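Gesstead Work Tables
Heavy Series, Fixed Height

Overview
Specifications
Tops
Frames and Feet
Assembly
Care
Ordering

Overview

The Heavy Series is a fixed-height work table for shops, labs, classrooms and packing rooms. The frame is welded steel tube with a powder coat finish. The top is supplied separately and bolts to the frame through slotted brackets, so a worn top can be replaced without buying a new table.

All Heavy Series tables ship with the frame in two end sections and two long rails. Hardware is in a sealed bag taped to the inside of the left end section. A hex key is included. A torque wrench is not.

Heavy Series tables are not rated for outdoor use. For wash-down areas, see the Zomitz stainless line, which has its own page and its own parts list. Parts from the two lines do not interchange, with the exception of the leveling feet.

Specifications

Rated load, evenly spread: 500 kg
Top depth: 696 mm
Rail clearance, floor to underside: 696 mm
Lower shelf height, floor to shelf surface: 308 mm
Frame bolts: 16, M8, zinc plated
Frame material: welded square steel tube
Frame finish: powder coat, matte
Joint type: bolted end section to rail
Power: none supplied; cable tray optional

The rated load applies to a table standing on a level floor with all feet in contact and all frame bolts tightened. It does not apply to a table that is being moved. The lower shelf carries a separate rating, printed on the label under its front edge. Load on the shelf counts toward the total for the table.

Do not treat the rating as a point load. A vise, a press or any other item with a small base puts most of its weight on a small area of the top. For these, fit a spreader plate under the top or place the item directly over a leg.

Tops

Three tops are offered.

Laminate. Matte surface on a dense board core. Suited to assembly, inspection, writing and light packing. Resists most household cleaners. Will scratch if metal parts are dragged across it. Sustained heat will lift the edge band.

Solid beech. Oiled, not varnished. Suited to hand tool work and clamping. Can be sanded and oiled again by the user. Moves slightly with humidity, and the slotted brackets are there to allow it. Do not replace the slotted brackets with plain ones.

Steel faced. Sheet steel folded over a board core. Suited to machine parts and hot items that have been allowed to cool to the touch. Noisy. A rubber mat is sold separately.

Drilling. Laminate and beech tops may be drilled anywhere except directly above the long rails. Seal the cut edge of any hole in a laminate top, or the core will take up water and swell. Steel faced tops should be drilled at the factory. Send a drawing with the order, with dimensions taken from the front left corner.

Corners are square on all tops. A rounded corner is available on laminate only and adds to the lead time.

Frames and Feet

Each leg ends in a threaded leveling foot with a swivel pad. Set the feet before loading the table. Turn clockwise, seen from above, to shorten the leg. After leveling, run the lock nut up against the leg and tighten it.

Feet should not be extended past the groove cut in the thread. If the floor slopes so much that the groove shows, use a shim under the pad.

Casters are offered for the Heavy Series but reduce the rated load. The reduced figure is marked on the caster box. Two of the four casters lock. Fit the locking pair at the front.

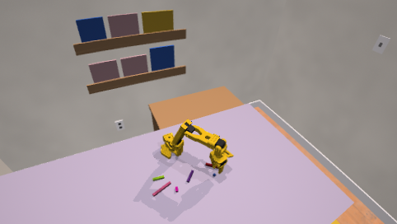 Tables that will carry equipment with moving mass should be anchored. The anchor plate replaces the swivel pad and takes one floor bolt per leg. Floor bolts are not included, as the correct type depends on the floor. Cross braces for the rear of the frame are stocked under the same heading and can be added after assembly.

Assembly

Two people are needed. Clear a flat area larger than the table and lay down cardboard to protect the finish.

Stand both end sections upright with the labels facing in.
Fit the rear rail first, then the front rail. Leave all bolts finger tight.
Fit the lower shelf, if ordered.
Check that the frame is square by measuring both diagonals.
Tighten the frame bolts in the order shown on the sheet.
Lower the top onto the frame, center it, and fit the bracket screws from below.
Level the table.

Check the frame bolts again after the first week of use. On tables with casters, repeat the check each month.

Care

Wipe laminate with a damp cloth and mild soap. Do not use scouring powder. Oil beech tops when the surface looks dry or pale. Wipe steel faced tops with a lightly oiled rag if they are to stand unused.

Chips in the powder coat should be touched up before rust starts. Touch-up paint is stocked in all frame colors.

Ordering

Frames and tops have separate part numbers and must be listed on separate lines. Orders placed through Qureshi are shipped from the Dendorthorpe warehouse. Tops and frames may arrive on different pallets. Check both against the packing list before signing, and note any damage on the carrier's copy.

Page revised 17 November 2025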